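Betreff: Re: [greifer-liste] Handgreifer-Satz von Trasach, lohnt sich das?
Datum: 14.05.2025

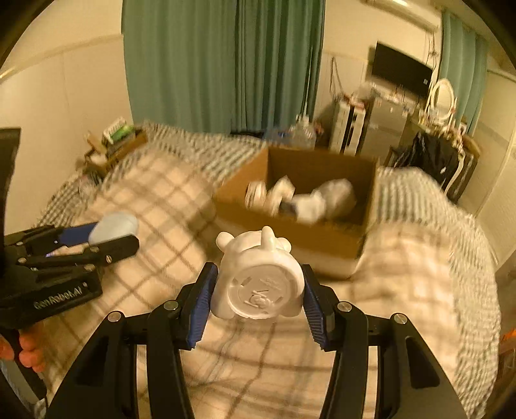 Zwei Handgreifer über dem Bett: rechts die kleine weiße Figur zwischen den blauen Griffpolstern, links der hellblaue, schwammartige Kopf mit dunkelblauem Griff.

Liebe Liste,

zuerst einmal danke für die freundliche Aufnahme nach meiner kurzen Vorstellung neulich, ich habe mich sehr gefreut, dass so viele geantwortet haben (und ja, ich lese wirklich alles, auch die langen Mails, gerade die langen!). Nun zu der Frage, die seit ein paar Tagen offen in der Runde steht. Ich zitiere sie noch einmal, damit man nicht im Archiv blättern muss:

> Hallo zusammen,
> wir überlegen, für unser Projekt Hilska das Leihpaket von Trasach
> zu nehmen: zwei Handgreifer, Kamera am Gerät, dazu der Upload-Dienst
> und eine Sichtung der Aufnahmen. Aufgerufen werden 289 Euro im Monat
> bei 13 Monaten Laufzeit, der Kauf läge bei 1.994 Euro ohne den Dienst.
> Gefilmt werden soll in normalen Wohnungen, Thema Ein- und Auspacken.
> Hat jemand mit solchen Handgreifern schon länger gearbeitet?
> Mich interessiert vor allem, ob man kleine, glatte Sachen damit
> ordentlich zu fassen bekommt und ob das beidhändig auf Dauer geht.
> Danke und Gruß aus dem Hilska-Büro

Das Trasach-Paket selbst hatte ich noch nicht in der Hand, das muss ich gleich dazusagen. Gearbeitet habe ich aber ausgiebig mit Handgreifern dieser Bauart, und auf dem Bild oben seht ihr so ein Paar bei genau der Art von Aufgabe, um die es bei Hilska gehen soll: Schlafzimmer, Karierte Decke, offener Karton mit Kleinkram darin. Auf dem linken Gerät steht GenRobot.AI. Die Aufgabe hieß bei uns schlicht »Kiste«, und ich habe sie öfter gemacht, als ich meinem Rücken gegenüber zugeben möchte.

Kleine glatte Sachen also. Die Figur auf dem Bild ist Keramik, ein kleines Tier, ich würde sagen ein Bär, und sie hängt kopfüber zwischen den Polstern, mit dem runden Boden nach vorn. So etwas ist für mich ein guter Prüfstein. Die geriffelten Polster fassen bei runden Körpern nach meiner Erfahrung recht zuverlässig, solange beide Seiten wirklich gegenüberliegen. Setzt man schräg an, dreht sich das Teil gern weg, und dann liegt es im besten Fall auf der Decke und im schlechteren auf den Fliesen (ich habe einen Eierbecher auf dem Gewissen, er war ein Geschenk). Fragt bei Trasach unbedingt nach, ob Ersatzpolster im Leihpreis drin sind! Bei uns waren die Polster das Erste, was nachließ, lange vor allem anderen.

Zum beidhändigen Arbeiten: Ja, das geht, aber man muss es üben, und zwar mehr als eine Stunde. Am Anfang greift die linke Hand immer genau dorthin, wo die rechte schon ist. Mir hat geholfen, links etwas Längliches mit Griff zu halten, eine Bürste oder dergleichen, und rechts die kniffligen Stücke zu nehmen. Nach 39 Durchgängen am Stück war bei mir allerdings Schluss, da wurden die Bewegungen hastig, und hastige Bewegungen heißt verwischte Aufnahmen. Lieber früher eine Pause machen und einen Tee trinken.

Weil ihr in Wohnungen filmen wollt, noch ein Wort zur Kamera am Greifer. Sie sieht unglaublich viel vom Zimmer! Auf dem Bild habt ihr die Vorhänge, den Fernseher, die Klimaanlage und den Frisiertisch mit seinen Fläschchen gleich mit drauf, obwohl es doch nur um den Bären ging. Für die Vielfalt der Daten ist das schön, für die Leute, die dort wohnen, muss man es aber vorher ansprechen. Ich würde also genau nachlesen, was der Upload-Dienst mit dem Hintergrund macht, ob er etwas unkenntlich macht und wer bei der Sichtung zuschaut. Bei Gelby, wo ich im Juli einen Probemonat hatte, stand dazu ein einziger Satz im Vertrag, und den habe ich dreimal gelesen und immer anders verstanden.

Und nun das Geld. 13 mal 289 sind 3.757 Euro, also deutlich mehr als der Kaufpreis. Wenn ihr bei Hilska jemanden habt, der die Aufnahmen selbst sichten und ablegen kann, würde ich kaufen. Habt ihr niemanden, dann ist der Dienst sein Geld womöglich wert, denn das Sichten frisst Abende, das glaubt man vorher gar nicht. Vielleicht lässt Trasach ja über eine kürzere Laufzeit mit sich reden, Fragen kostet nichts.

Falls jemand hier den Satz von Oral kennt: Mich würde sehr interessieren, wie schwer die Griffe sind und ob kleine Hände damit zurechtkommen. Darüber habe ich bisher nur Werbetexte gefunden.

Meine Übungsliste für die »Kiste« schicke ich gern herum, einfach kurz an die Liste schreiben.

Herzliche Grüße in die Runde und viel Erfolg mit Hilska!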